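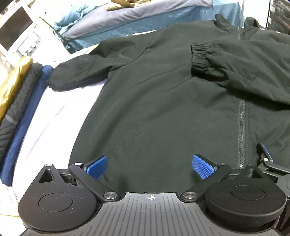

Why does the planner keep stopping between the first sleeve and the second? It was waiting on a fresh cloth mask that never came, because I'd set the timeout to 2 seconds and the segmenter needs longer on dark fabric.

So that was my whole morning, ugh. Botond spotted it in the logs while I was still blaming the controller (sorry, controller!). I bumped the timeout, then reran all 66 jacket episodes through the replay tool, and the stalls are gone from the plots. Still have to smooth the wrist path, it's jerky at 30 Hz, and Lorna wants the config renamed before she merges. Tomorrow, hoods.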